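3.2 Containers and work surface

The study compared how well four kinds of household bread storage held up to daily opening and closing over a long period of use. Two of the four, the paper bag and the cotton bag, have no moving parts and are discussed in Section 3.4. The present section covers the two rigid containers: the steel roll-front bin supplied by Esudeck and the cream plastic box with a lifting lid, referred to below as the Toteo box. Both were bought secondhand through the exchange shop in Chisholm, and both had been in home use before they reached us. We did not try to restore either one. Marks and small chips were recorded at intake and left as they were, so that later damage could be told apart from earlier damage.

All handling took place at one white table set against a plain wall. We chose a pale surface for the practical reason that crumbs show up on it, and crumb loss was one of our measures. The tabletop was wiped before each session with a damp cloth and left bare except for the container under study. Loaves, knives and the scale were kept on a side shelf and brought over when needed. Room light was kept even and fairly soft, as strong side light made it hard to read the depth of scratches on glossy plastic.

The Toteo box has a plain front face, with vertical ribs molded into its sides and carried around the front corners. A thick rim runs around the top opening. In our intake notes the ribs were treated as a separate zone from the flat front. Flour dust settles in grooves and comes off a flat face with one pass of a cloth, and we expected cleaning time to depend on this more than on the overall size of the box.

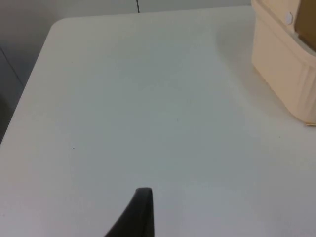
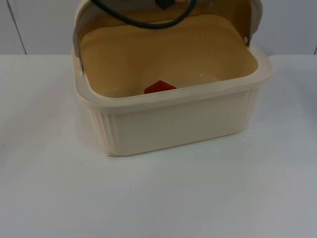
Figure 3. The cream plastic box on the white table.

Each rigid container went through 1662 open-and-close cycles. A cycle was defined as raising the lid fully, pausing long enough to take out or put back a loaf, and closing the lid until it met the rim on all sides. Cycles were grouped into sessions of 50, with a shorter session at the end. After each session the lid was checked for side play and the rim was inspected under a hand lens. Any new mark longer than a grain of rice was drawn on a paper outline of the container and given a number.

Crumb loss was measured separately. A sliced loaf from the Erkden bakery was placed in the container, removed after the lid had been closed for ten minutes, and set on the side shelf. Crumbs on the tabletop were then brushed onto a card and weighed. The loaf was always the same type, a plain white tin loaf baked that morning, and it was sliced by machine at the shop. We ran 366 of these trials across the four storage types. Trials were not run on Thursday, when the bakery was closed.

Cleaning was timed from the first touch of the cloth to the moment the person cleaning judged the box to be free of dust and crumbs. A second person then checked the box with a dry fingertip. If grit was felt, the clock was started again and the extra time was added. For the plastic box we kept three times apart: the inside, the rim and the outer walls. The steel bin was timed as a whole, as its curved front made it hard to say where one part ended — a limit we return to in Section 5.

Two points about placement should be noted. First, the container was not fixed to the table. In a home kitchen a bread box is pushed and pulled as people use it, and clamping it down would have hidden some of the wear on the base. Second, its position on the table was allowed to vary from one session to the next. Early in the work we used a taped outline, but the tape collected crumbs and had to be cleaned along with everything else, so we gave it up after the first week. Sessions run with the tape in place were kept for the lid and rim results and dropped from the crumb results.

Lid fit was scored with a strip of thin paper laid across the rim at eight places. The lid was closed and the strip was pulled by hand. A place was scored as tight if the paper held, loose if it slid with some drag and open if it came away freely. Scores were taken at the start and the end of every session, always by the same person, and the paper was replaced when it began to curl.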